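Chapter 5
Folding and Flat Storage

Before you start: clear bench, clean hands, one item at a time. Have your Chapter 2 notes handy (fibres, colour, shrinkage). You'll need them for the linen part.

Folding gets skipped. Most households wash well enough, dry well enough, then the lot goes in a heap on the chair. Creases set. Drawers won't close. Somebody irons the same shirt twice.

What's in the chapter
Lengthwise folds, thirds and halves
Towels, tea towels, flannels
Shirts with and without a collar
Fitted sheets (yes, really)
Stacking, labelling, the Closus shelf method

Key words: selvedge, grain, bulk, crease line, nap. Write them in the back of your book, meanings as you go. Don't copy off the glossary, it's shorter then what you need.

A word on surfaces. Flat and firm, big enough for the whole piece opened out. Beds are too soft. A lap is hopeless. Board on a table is fine and you can wipe it down after. Smooth from the middle out, then fold, then square up the ends. Long narrow folds bunch at the far end if you hurry them, so go back and pull the corners.

Allow 14 minutes for the first practical. Work in pairs, swap halfway. Marking sheet is at the end of the chapter, neatness and edges count seperately. 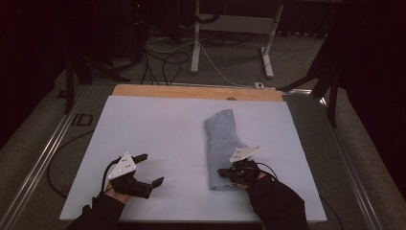
Josdale, April

Light blue cloth, folded long on a white foam board. Look at the creases and the narrow end. Which edge would you fix first? Jot it down, then turn to Activity 5.1.

M. Henriques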